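June, up at 5 because of the heat

Slept badly again. The bedroom was 86 when I went to bed and the fan only pushes it around. Made coffee, took it out to the back steps and wrote the seed order on the back of the water bill before anyone else was up.

The tomatoes are behind. I put 23 plants in this year and the ones along the fence are still no taller than my knee. The Koubek plants are doing better than the Ostia, even though the Ostia cost more and came with a page of instructions. I gave everything fish feed and tied up the ones that had started to lean. The string I bought is too thin and cuts into the stems, so I went back to strips of old T-shirt.
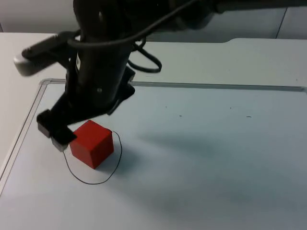
Red cube on the white table.

Binta Chukwu called at lunch to ask if I still want the plot next to hers at Flonden. I said yes before asking the price. It's 15 a month with water, and the shed is shared with two other people. The soil there is heavy and sits wet until late spring, but it gets sun all day, and my yard loses it by three. She says the last person grew nothing but potatoes and left half of them in the ground. I'll go and dig a test hole before I pay.
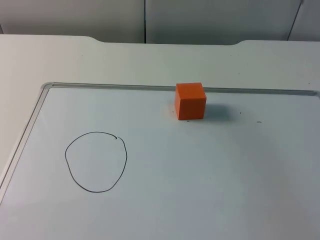
I have to work out what goes where before I take on a second piece of ground. Last year I kept the plan in my head and ended up with beans where the beans had been the year before. Adebayo Uzor draws his on graph paper, one square to a foot, and colors it in. I don't have the patience. A whiteboard laid flat on a table would suit me better, with an orange block like that one set down for the compost heap and moved when I change my mind. Squash at the far end, onions near the gate, garlic after the potatoes come out. I still don't know where to put the raspberries.

Went to Lastska in the afternoon for netting. They had the green but not the black, and the green was 10 for a short roll, so I left it. Bought a hose washer and a bag of grit. The cabbages will have to manage under the old curtain for another week. Found two white butterflies in under it when I got home, which tells me how well it's working.
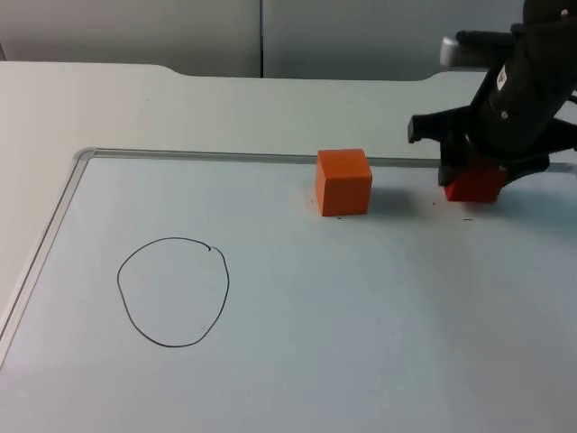 Picked the first currants before supper, enough for a small bowl. They are slow work and the bushes need thinning, but I didn't want to cut anything while it was fruiting. The ripe ones are now as red as the block in that black gripper, and the blackbirds have noticed. I ate most of the bowl standing at the sink. The rest went in the freezer.

Watered at eight. Left knee sore from kneeling on the path. Need to call Binta back about the shed key and find the long spade.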